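okay so a bunch of you asked how the two-arm kit is going, the one I've been renting from Heitmann since April. thread time, grab a snack 🧵

**1/** quick background if you're new: it's a bench kit, two arms, two grippers, software on a laptop. I pay $569 a month, no contract, and you can put part of it toward buying. I am NOT sponsored, I just talk too much

**2/** setup took me a whole Monday. the arms went together fine!! the calibration wizard did not. it crashed every time I hit "save pose" and I ended up messaging Marlene Nolte at support, who sent me a patched version before dinner. big points for that

**3/** the part I really wanted to try is the Rirniven task pack (extra download, free on the rental plan). it's all kitchen jobs. lids, buttons, plates, that kind of thing. you show it the task a bunch of times and it learns from your demos

**4/** I started with the rice cooker, and the whole job is "get the lid button, leave the plates alone." sounds like nothing. it took me 70 demos before I was happy enough to let it try on its own lol

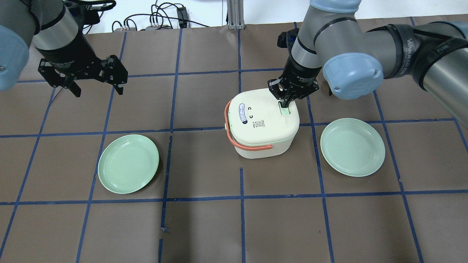

*right arm on the green lid button, left arm hanging out with its gripper open*

**5/** things I like: the grippers are way more gentle than I expected, and the motion is smooth even when I'm a mess on the controls. also the blue tape grid!! cheapest upgrade ever, I can put the cooker and plates back in the same squares between tries and my demos got so much cleaner

**6/** things I don't like: the cables. oh my gosh the cables. I've rerouted them twice and they still end up in a pile behind the table. the fan on the control box is also loud enough that I quit taking calls in there

**7/** @ Wyn Rosser asked if it does both arms at once. yes, but you have to turn on paired mode, and it's buried like four menus deep. with it off, one arm waits while the other works. fine for buttons, kinda slow for anything with carrying

**8/** and for Till, who wanted the training time: around 11 hours for this task on my laptop, so I run it overnight. if you've got a real graphics card you'll do a lot better than me

**9/** would I buy it? hmm. the early buyout is $2,000 down plus payments and I'm not there yet. renting though, yeah, I'd do that again. I'm keeping it one more month to try the plates next

**10/** if you've run the Rirniven pack on a different cooker pls tell me how many demos you needed, I want to know if it's me 😅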